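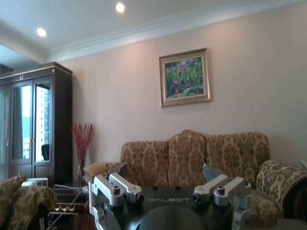

Ticket: Influenza specimen results missing from daily surveillance export
Product: Bromik Lab Connector
Site: Clarkside Public Health Laboratory
Opened by: Mariann Csonka
Assigned to: Arne Voß
Priority: High
Status: Resolved

Initial report (Mariann Csonka)

The daily respiratory export for May 19, 2019 came out short. Our lab system shows 945 finalized influenza PCR results for the reporting period. The export file has 797 rows. There was no error on the job screen and the job finished with status Complete. The regional epidemiology desk noticed before we did, when their positivity rate for influenza A went up with no matching rise in clinic visits.

I reran the job by hand and got the same row count. I have not changed any settings. Export log attached.

Arne Voß

Received. Please send the following:
1. Connector version, from the About screen
2. The mapping table for result codes, exported as CSV
3. Whether any assay or analyzer was added or updated since the last good export

Do not purge the outbound queue until I have looked at it.

Mariann Csonka

Version is 4.2.1. Mapping table attached. No new analyzer. The bench did switch to a new reagent kit for influenza A/B, and Krisztina Szalai loaded the kit definition into the lab system. Queue is untouched.

Arne Voß

The mapping table has entries for the old kit only. Under the new kit definition, "Not detected" is sent with a different local code from the one the connector expects. "Detected" kept its old code, so positives pass and some negatives do not. That fits the inflated positivity rate.

What I can't explain yet is why any negatives from the new kit got through at all. Krisztina, are both kits in use?

Krisztina Szalai

Yes. We are finishing the old lot on the second bench. New kit is on the first bench only. Subtyping (H1, H3) is still run on the old definition everywhere. 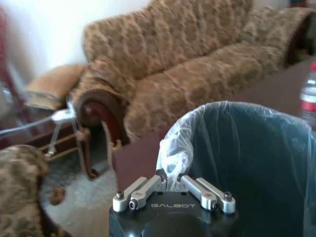
Arne Voß

Then the counts agree. Every missing row is a "Not detected" from the first bench. I checked the accession numbers in the attached log against the reject folder and all of them are there. No results were lost. The connector wrote them to the reject folder with reason UNMAPPED_LOCAL_CODE and did not raise an alert, as the alert threshold at your site is set to 170 rejects per run. The default is 30.

Steps to correct:
1. Stop the scheduled export
2. Open Mapping > Result codes and add the new local code for "Not detected," pointing to the same standard code as the old one
3. Leave the old entry in place while the old lot is still in use
4. Save and restart the connector service – a reload is not enough on 4.2.x
5. Select the rejected rows and choose Reprocess, with "Keep original result date" checked
6. Send as a supplement file, not as a replacement

Step 5 matters. If the box is left unchecked, all of the negatives land on the reprocessing date and the rate will be wrong on that day instead.

Mariann Csonka

Done through step 4. At step 5 the Reprocess button is grayed out for my account.

Arne Voß

You need the Queue Administrator role. Csaba Vincze has it at your site.

Csaba Vincze

Role granted to Mariann. I don't know who raised the alert threshold. The change history only goes back to last July and it was already 170 then. I have put it back to 30.

Mariann Csonka

Reprocess finished, reject folder is empty. Supplement sent. The original file plus the supplement now come to 945 rows. Irén Kerekes at the epidemiology desk confirms that the supplement loaded with no duplicates and that the positivity rate is back in line with the days before it. She asks whether earlier exports could be affected.

Arne Voß

Only if the new kit was live before this run. The reject folder had no older entries with that reason code, so no.

Change request filed to have the job finish as Complete with rejects when the reject folder is not empty. No release date yet. Closing.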